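How I sort a pile of electronics parts without losing my mind

Every April I go through my leftover boards and cables, and this year I finally have a system I like (it took me long enough!). You need a tray with a rim, a few shallow bins and a clear white table. Mine are bright yellow bins, two on each side, with the tray in the middle.

Step 1. Put a sheet of white paper in the tray and lay out just a few parts. I used to dump out a whole Zusamow box at once, 300 bits and pieces, and then I'd go make lunch instead.

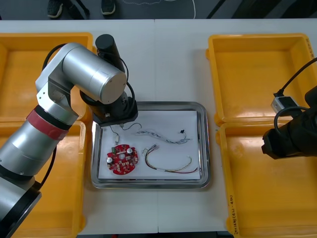

Step 2. Decide what each bin is for before you touch anything. I do small wired parts in one, braided cables in another, boards in the third, and the last one is for "no idea." Write on the side of the bin, not the inside, so you can still read it when it's full.

Step 3. Untangle harnesses by the plug, never by the wires. I learned that on a Trostinier kit and I'm still sad about it. Boards I pick up by the edges, and I leave them for last so nothing gets dragged across them.

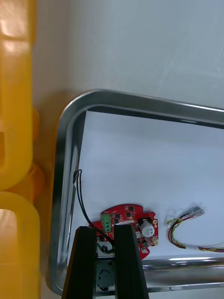 Red board and a wire harness in the steel tray.

Step 4. Move one kind of part at a time. All the cables, then all the little stuff. It feels slower but my last batch took almost 5 minutes, and that's with me stopping to look for my coffee. 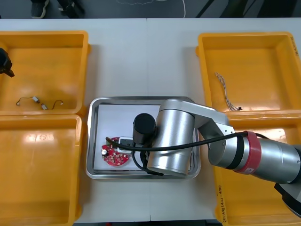 Ladan Ebrahimi: I do mine the same way but I coil each cable and put a twist tie on it before it goes in the bin, otherwise they knot up again by the next morning.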